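The 409 to Drundgate

My aunt left me a barometer. She had a house in Clasville with a garden that went right down to the water, and she left that to the donkey people, and she left me the barometer, and I wasn't cross, or only for a week or so. It had hung in her hall all my life. You tapped it on the way out and the needle gave a little shiver and then you took your coat anyway.

The trouble was that it was in Clasville and I was in Drundgate, and the only thing that goes between the two is the 409, which takes the hill road and has no suspension that I've ever noticed. I don't drive. I did drive, once, for a summer, and we don't talk about it.

So I went up on the early bus with a holdall and a bath towel. The solicitor's girl let me in. All the furniture had stickers on it by then, green for the auction and yellow for the tip, and the hall smelled of my aunt's coats though the coats had gone. I took the barometer off its hook and there was a clean oval on the wallpaper behind it, with roses on it much pinker than the other roses. I stood looking at that for longer than I meant to. The solicitor's girl went and waited in the kitchen, which was decent of her.

It was heavier than I'd thought. I wrapped it in the bath towel and it still clonked. I put my cardigan round the towel and it clonked a bit less, and then I was cold, and that was how I got on the bus back, in August, in a short-sleeved blouse, hugging a bundle like something out of the war.

There was one seat left and it was next to a man with a cake.

I knew it was a cake because he told me. He had a box on his knees tied up with string, and before I'd even got my bag under the seat he said, "It is a cake, please be careful," and I said, "Well, it's a barometer, so the same to you." He thought that was very funny! He had one of those laughs that arrives late, after you've given up on it. His name was Nahuel Sepúlveda and he was going to Drundgate to see his sister, who was 70 that day and hadn't spoken to him for three years.

"What did you do?" I said. You can ask anything on the 409. It's the noise, I think.

"I sold a boat," he said.

It had been their father's boat, the Lirkolis, named after a place their father claimed to have been to and which neither of them had ever managed to find in an atlas. It sat in a shed at Echeverría's yard for years and years with the paint coming off it, and every month there was a bill for the shed, and every month he paid it and she said what a comfort it was to know the boat was there. So one day he sold it. He got 40 pounds for it. He didn't ask her first, because he knew what she'd say, and then he told her over the phone, because he knew what her face would do.

"Forty pounds," I said.

"It had a hole," said Nahuel Sepúlveda.

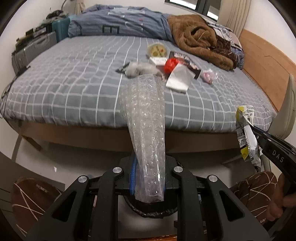 We'd got to the bad part of the hill by then, where the road goes round the quarry, and all along the bus people were taking hold of things. He lifted the cake off his knees and held it in the air in front of him, with his arms stiff, to let the bumps go into his elbows. I could see it was the right idea so I did the same with the barometer. We must have looked like two people at a christening. A boy across the aisle took his earphones out to watch.

"Does she know you're coming?" I asked him, when we could put our arms down.

"No."

"Does she like cake?"

He thought about it. "She likes to say no to cake," he said. "And then after, she has some."

I said I had an aunt like that. Then I said I used to have an aunt like that, and I had to look out of the window at some sheep, and he very kindly looked at them as well. He asked me if the barometer worked. I said it had said Change for as long as I'd known it, whatever the weather was doing, and my aunt used to say that it was bound to be right in the end. I unwrapped a corner of the towel to show him. He put one finger out and tapped the glass, quite gently, the way you do, and the needle gave its shiver and went back to where it had been.

"Change," he read.

"Don't get excited," I said.

At Drundgate his stop came before mine. He stood up far too early and swayed all the way down the bus with the box held up at chin height, and people leaned out of his way on both sides. There was a woman in the shelter. She was small and had a big brown handbag and she wasn't waiting for him, I could tell that, she was waiting for the bus. She had her fare ready in her hand. He got down the step and there they were.

I'd love to tell you what they said. The doors had shut and the driver had the radio on. I saw her look at him, and I saw her look at the box. Her mouth made a very short word that I'm fairly sure was no. Then the driver gave a hoot, did she want this bus or didn't she, and she flapped her hand at him without turning round, and off we went.

I hung the barometer by the back door, on the hook where the calendar used to be. It's a bit low and I catch it with my shoulder when I'm bringing the washing in. It went to Stormy on the second night, all by itself, and it's been there ever since, and we've had the driest spell I can remember. I tap it anyway. Then I take my coat.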